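## 4. Setting up the Durnero benchtop water filter

Read this section through before you open the tap. The filter is supplied with a Dasa carbon cartridge already seated in the housing, a diverter valve, two lengths of white hose and a bag of washers. If your kit was bought through Orkstead, the washers are taped inside the lid of the carton.

### 4.1 Fitting the diverter

1. Turn off the kitchen tap and unscrew the aerator from the spout. Keep the aerator and its washer in case you move house.
2. Check the thread. An outside thread takes the diverter directly. An inside thread needs the brass adaptor.
3. Place the flat washer in the diverter and screw it onto the spout by hand until it stops.
4. Turn the diverter lever to TAP and run cold water. If it weeps at the collar, tighten it a quarter turn.

**Caution:** Do not use a wrench or multigrips on the collar. The finish will mark and the thread can strip.

**Note:** Pull-out spray taps are not compatible with the diverter. Order the under-sink kit, part no. 2365.

### 4.2 Connecting the hoses

1. Push the longer hose into the port marked IN until you feel it pass the second stop. A line is printed on the hose 15 mm from the end and should no longer be visible.
2. Push the shorter hose into the port marked OUT in the same way.
3. Tug each hose gently. It should not move.
4. Stand the housing upright on the bench, well clear of the cooktop.

To remove a hose, turn off the water, press the grey collar in and pull.

### 4.3 Flushing a new cartridge

New carbon sheds fine black dust. It is harmless but makes the water grey.

1. Turn the lever to FILTER and open the cold tap halfway.
2. Run the water to the sink for 15 minutes. Do not drink it. It can go on the garden.
3. Close the tap, wait until the spout stops dripping, then run it again until the water is clear.

**Caution:** Never run hot water through the filter. Water above 80 °C will deform the housing, and anything warmer than hand-hot shortens the life of the cartridge.

### 4.4 Checking the taste

Let the filter stand overnight after flushing, then run off the first litre. Fill a clean cup and compare it with the water you normally drink, tap or bottled. Both should be at the same temperature, as chilled water has less taste.

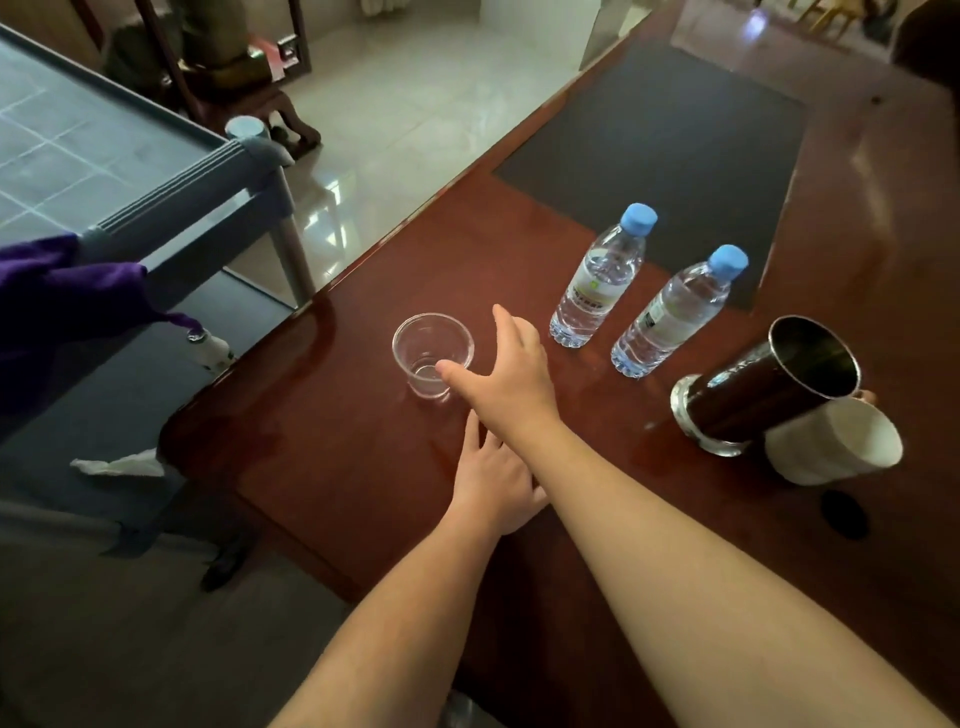

*Photo: Mosoti Household Guides*

A faint sweetness is normal for the first few days. A rubbery taste usually comes from the hose and clears after another flush. If there is a chlorine taste, check that the lever is fully across to FILTER and that the hoses have not been swapped at the ports.

### 4.5 Resetting the cartridge counter

1. Hold the button on the housing lid until the display flashes.
2. Release it and press once. The display should read 439, the number of litres remaining.
3. Write the month on the sticker supplied and place it on the back of the housing.

Replace the cartridge when the display reaches zero or after six months, whichever is sooner. For part numbers, see section 7.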